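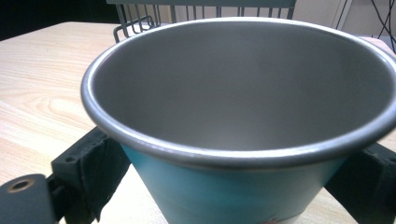

*3 minute read*

The most useful thing I saw at the Stenthorpe open day in April was a metal cup. It was teal on the outside and bare grey on the inside, with a rolled lip, and it was held under that lip by two padded fingers. The station had the smallest sign in the building and a queue of three people, one of whom was looking for the toilets.

The main hall had the mobile base that follows you, the arm that stacks cartons, and a talk by Gwawr Landeg on scheduling that ran over time and deserved to. I have no complaint about any of it. My argument is that open days of this sort are organised upside down, and that the public, along with a fair number of buyers, goes home with the wrong idea of which problems are hard.

Carton stacking is a solved problem with a maintenance contract attached. The box has flat faces, known mass and a printed label. A tapered cup has none of those. Its walls are not parallel, so two opposed fingers closing on it produce a force component along the wall as well as across it. Squeeze harder and the cup may climb or drop, depending on where the pads sit. The rolled lip helps if the fingers are just beneath it, because the overhang gives a mechanical stop in one direction. Five centimetres lower there is no stop at all, and the pads are working on friction alone.

Tatiana Holub ran the station and let visitors try the hand-held gripper themselves. The task was to pick up the cup, move it across a wooden table and set it down without tipping it. I was slower than I expected. The fingers have a soft pad on each face, and with the pads in contact I still had very little sense of whether the load was shared evenly between them. With bare hands I would never have asked the question. Holub told me her group had logged 3,220 pickups across the kitchen items, and that the cup accounted for 230 of them. She declined to give a success rate to someone with a notebook, and I respected that.

There is also the matter of what the camera can see. From close above, a wide cup fills most of the view. The inside is a smooth matte grey with nothing on it to track, only a gradual change from dark to light. The rim returns a hard highlight that shifts as the viewpoint shifts. An edge detector will happily follow that highlight instead of the metal. Anyone who has tuned a vision system under workshop lighting will know the feeling, and anyone who has not should be made to try it before they sign a purchase order.

Natnael Tamiru, who organised the day, put the counter-argument to me over a sandwich. Visitors come for motion. A large arm at full speed holds a crowd of 80, and a cup on a table holds four. The funding follows the crowd. I accept the arithmetic. I do not accept that the cup station had to be behind the stairwell with no explanatory text beyond "Household Objects".

A modest change would do. Put one manual station at the entrance and have every visitor make one attempt with the gripper before they see anything automated. Use an ordinary cup with tapered sides. It takes under a minute each. People who have just fumbled a cup will watch the carton arm with better questions, and they will ask the vendor about tapered parts, reflective parts and parts that arrive on their side. The Ngubane stand, which was selling a palletiser, might have had a harder afternoon for it. I doubt that would have hurt the product.

I would also ask exhibitors to post their failures. Damitia did this on a whiteboard, with a running tally and a short cause beside each entry: pad slip, late close, wrong height. It was untidy and I learned more from it than from their brochure. A colour centrefold of an arm in a clean cell tells an engineer almost nothing about how the cell behaves on the second shift.

The next open day is planned for the larger site at Cludurcombe. I have written to Tamiru with the suggestion about the entrance. He has replied that the entrance is already allocated to registration and coffee, and that he will see whether there is room for a table beside the coffee.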